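Home Issues Authors Submit Search

22 Aug 2021
Plultorville Working Papers in Applied Automation

4. The Lennox kit under review

The Lennox hand-held gripper kit is sold by Nulance to small laboratories that would like a robot to lay a table but cannot yet afford the robot. The purchaser works the jaws by hand, records the result, and hopes that a machine will one day take an interest. We bought one kit in June at the full price, a courtesy the vendor did not seem to be expecting.

Our task was table service. Each trial began with dishes and food set out on a light wooden tabletop, and the operator moved one item to a place named on a card. We planned 3,000 trials and completed 2,000, the remainder having been lost to a dispute over storage.

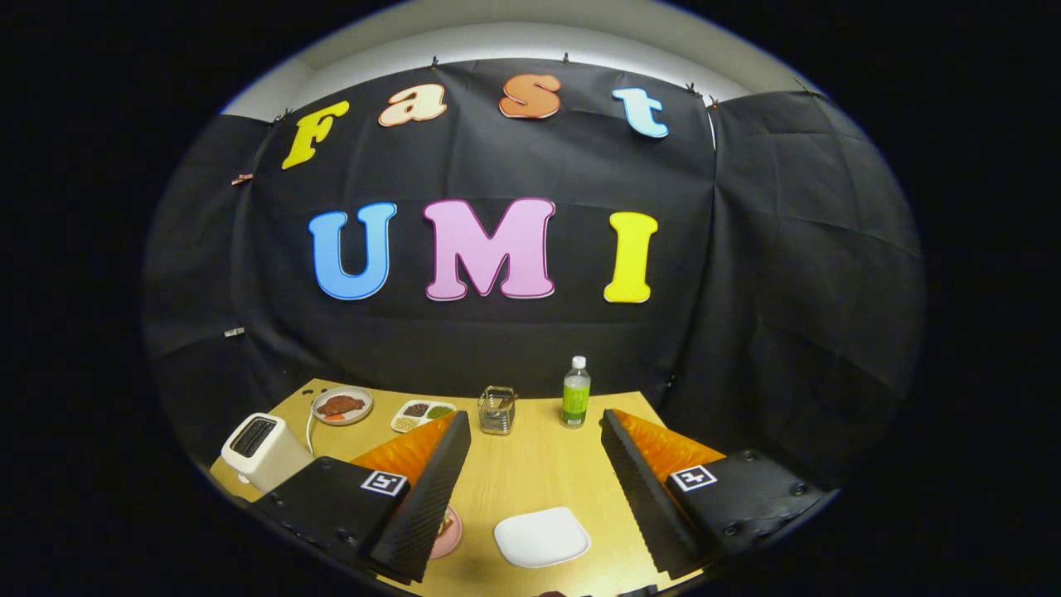
Wide items gave the most trouble. Plates have to be taken at the rim, and the manual's advice on rims is a single sentence, in bold, telling the reader to be confident. Operators who followed it dropped the plate in 33 trials. Those who ignored it did rather better - we pass this on to Nulance free of charge.

Setting up took 66 minutes against the "moments" promised in the brochure (Figure 1). Most of that went on the Amura software, which asks for a licence key before it will show the page explaining where the key is kept.

Figure 1. Set-up time for the Lennox kit, first use, in minutes. Brochure: "moments". Measured: 66.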